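果蔬陈列架木箱区图集

站内搜索 请输入关键词 搜索

本页收录 Plandosico 门店果蔬区木箱陈列的做法与记录，供理货员和陈列负责人参考。内容由陈列组 Séverine Lacroix 整理，分级与保鲜部分由 Mwanaisha Urio 补充。文中的规格以 Villar 店 11 月换季后的布置为准，其他门店如使用不同型号的箱体，倾角和垫层需另行核对。

一、箱体与倾角

木箱区采用敞口板条箱，前低后高。Villar 店的支架倾角定为 17 度。倾角过小，后排商品被前排遮挡；倾角过大，圆形商品向前滚动，前沿挡板受力增加，补货时也容易带出相邻的货。根茎类可略陡，叶菜类应略缓。

板条间隙保留，用于通风。箱底不铺整张塑料膜。需要隔离碎叶和泥土时，用可拆洗的网垫，每天闭店后取出冲洗，晾干后次日早晨放回。网垫潮湿时不要上货，箱底积水会先影响最下面一层，而这一层通常最后才被翻到。

箱体外侧不贴价签。价签插在支架横杆的卡槽内，高度与箱口平齐。旧价签的残胶用温水软化后刮除，不使用溶剂。

二、上下层的分配

重货和外皮坚硬的商品放上层靠后，单件体积大，远处可辨认。易碰伤、需要顾客近距离挑选的商品放下层靠前。相邻箱体之间应有明显的颜色差异，绿色叶菜不宜与青椒、黄瓜连排。

南瓜按皮色混放，橙色与深绿色带条纹的品种间隔摆放，瓜柄朝上或朝后。南瓜之间不求完全贴紧，但最前一个必须有稳定的支撑点，取走它以后，后面的不应自行下滑。扁形品种重心低，适合放在前沿；高形品种靠后板。 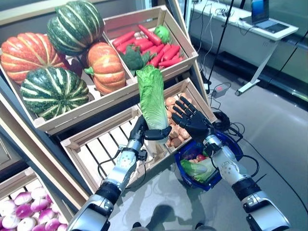

叶菜的取放只握根部。罗马生菜的外叶脆，叶尖受压后数小时内出现褐色折痕，分级时按次品处理。上货时一手托住茎端，把整颗直立放入，再向后倾靠，叶尖朝上。一次只取一颗，不整捆倒入。从箱中换位同样如此，不得提着叶片拖动。

胡萝卜按同一斜向码放，允许后部少量竖立。堆高以不超过后板为限。红色品种与橙色品种分箱，混放后顾客会反复翻找，表皮擦伤率上升。混入箱内的其他商品在巡查时取出归位，闭店前再复查一遍。

西兰花单独占用时，花球朝外，茎部朝后。茎端切口变干变褐的，回后场修切 2 毫米再上架。花球发黄的直接下架，不做修整。

小型褐皮根茎类商品放下层。这类商品带土较多，置于上层时泥土会从板条间隙落到下面的叶菜上。补货前先清掉箱内浮土，再加入新货，旧货翻到表面。

三、湿度与喷雾

叶菜箱的目标湿度为 80% 以上，由支架顶部的喷雾管维持。喷雾间隔 29 分钟，夜间关闭。南瓜和根茎类箱体不在喷雾范围内，若箱体位置调整，需同时调整喷头的朝向。喷头滤网每月拆洗一次，水垢较重的门店加密。

Villar 店的喷雾控制器安装在 Pillar 支架的左侧立柱内，检修口朝向走道。检修时先关闭阀门，再断电，顺序不可颠倒。控制器面板上的手动按钮仅用于测试，平时不用它补湿。手动喷湿后箱底来不及排水，根部容易发黏。

湿度计挂在箱体中段，不挂在喷头正下方。读数在早晨开店前和下午四点各记录一次，记录表放在后场门内侧。连续两次低于目标值时，先检查滤网，再检查水压。

四、补货节奏

早晨开店前完成满陈列。之后以箱体容量的一半为补货线，叶菜低于补货线即补，根茎类可延至下一轮。补货车停在支架侧端，不停在正面。购物篮回收点应离开木箱前沿一臂以上，顾客把篮子搁在箱沿上时，板条会逐渐松动，发现松动的板条当日更换。

先进先出在倾斜箱体上执行较难，新货从前面放入时旧货会被压在后面。Villar 店的做法是先把剩余商品移到周转筐，新货铺底靠后，旧货放回前部表层。每箱多花的时间不长，损耗有明显下降。叶菜在移动过程中不得叠放超过两层。

五、箱体维护

浅色木箱每周用硬毛刷干刷一次，污渍处用拧干的湿布擦拭。木箱不浸泡，不暴晒。出现毛刺的部位用细砂纸顺纹打磨，打磨后擦净粉尘再上货。钉头外露的箱体立即撤下，修好前不得放软皮商品。

备用箱倒扣存放在后场干货区，底部垫高，离墙留出通风的距离。Leclerc 型支架的箱体比 Pillar 支架略窄，两者外观接近，不可互换。混用时箱体在横杆上会左右移动，前沿挡板对不齐。领用前核对箱底烙印。

六、记录要求

陈列记录在补货后、顾客较少的时段完成。写明箱位编号、品种、上货时间和当次下架的数量。下架原因只填一项主因，碰伤、失水、发黄、腐烂分别登记，不写“品相差”。箱位编号从面对支架的左上方开始，先上层后下层。

换季调整箱位时，旧的编号表保留一个月，便于核对损耗。南瓜季结束后，上层左侧的箱位改放卷心菜，支架倾角不变，网垫换成细孔规格。

联系陈列组：请通过门店内线转接　|　© Plandosico 果蔬陈列组　|　返回顶部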